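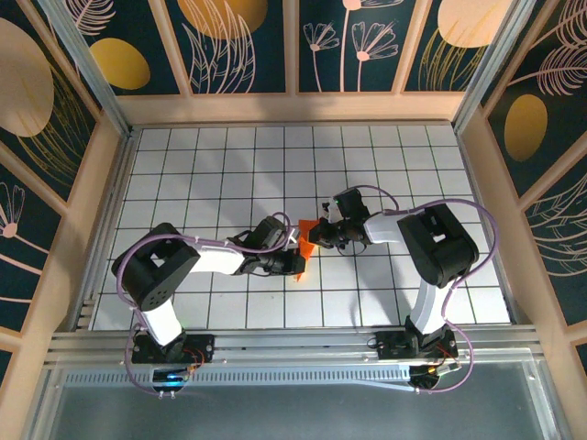

White Tile Floors with Thin Dark Joints: Laying, Cleaning and Appearance
Project report, second year, Interior Finishing
Brulimard Technical College

1. Background

In our course every student must choose one surface of a room and study it during the spring term. I have chosen the floor with white square tiles and dark joints. In my home town this floor is very common in kitchens and small shops, and my grandmother had one in her bathroom. When I was a child I only thought that it is cold for the feet. Now I wanted to know why people still choose it, how difficult it is to lay it straight, and how it looks together with walls that have decoration.

The practical part was done in the Rankin building, in the storeroom beside the workshop. The teacher allowed me to use one corner of this room until the end of May.

2. Materials

The tiles were bought at Comero, which is a tile shop near the college and gives a student price. I took the plain white tile with a smooth surface, not the one with bevelled edges. For the joints I used a dark grey grout in powder, and for the cleaning test a liquid cleaner from Stollov and ordinary washing-up liquid.

In total I laid 520 tiles. The strip at the back wall was 715 mm deep and it did not fit to a whole number of tiles, so there I had to cut. I will come back to the cutting in section 4.

3. Planning the grid

A grid of squares shows every mistake. If the tiles are brown and the joints are brown, a small error is lost. With white tiles and dark joints the eye follows the line from one wall to the other and stops exactly at the place where it is not straight.

My first plan started from the door. This was a bad idea, as the door wall was not at a right angle to the others. I marked the middle of the floor with two chalk lines, checked the angle by measuring the diagonals, and laid a dry row in both directions before I mixed any adhesive. The dry rows took me a full morning. In my opinion it was the most useful morning of the project.

I made the joints thin. Thin joints look more modern and they collect less dirt, but they forgive less. With a wide joint it is possible to move a tile a little to the side and the next one will hide it.

4. Laying and cutting

The laying was slower than I expected. I worked from the middle to the walls and cleaned the adhesive out of the joints with a wooden stick before it became hard. In two places I forgot this, and later the grout was too shallow there and had a lighter colour. I scratched it out and filled it again.

For the cut tiles I used the manual cutter of the workshop. Most of the broken ones were narrow pieces. I learned to score only once, with the same pressure for the whole length. If you score twice, the break goes where it wants.

The dark grout leaves a grey film on the white tile. The instruction on the bag says to wash with a damp sponge, but my sponge was too wet at first and it took colour out of the joints. A well squeezed sponge and a second washing the next day gave a clean surface.

5. The walls

A white floor with dark lines already has a pattern. When the walls also have a pattern, the two can disturb each other. I fixed samples of wallpaper on boards and stood them at the edge of the floor. Small regular prints were tiring to look at, especially stripes of nearly the same width as the tiles. Larger and freer decoration was much better, because it did not look like it was trying to continue the grid.

The lamp has also an effect. Under a warm lamp of 3000 K the tiles became a little cream and the joints looked brown. In daylight from the window the contrast was the strongest. I prefer the daylight, but some of my classmates said that the warm light is more friendly for a room at home.

6. Cleaning test

I made 5 kinds of stain on the finished floor: coffee, tomato sauce, cooking oil, pencil and mud. They stayed overnight. On the tile itself all of them went away with washing-up liquid and a cloth. In the joints the oil left a darker spot, and the Stollov cleaner made it weaker but did not remove it completely. Coffee was not visible in the dark joint at all, so I cannot say if it was really clean.

Hair, crumbs and dust are seen at once on the white surface. Whoever wants this floor should like sweeping.

7. What I would change

I would buy more spare tiles at the beginning, as the second box had a slightly different white and I had to put those tiles near the wall. I would also test a sealer on the joints before the oil test. For this there was no time left in the term.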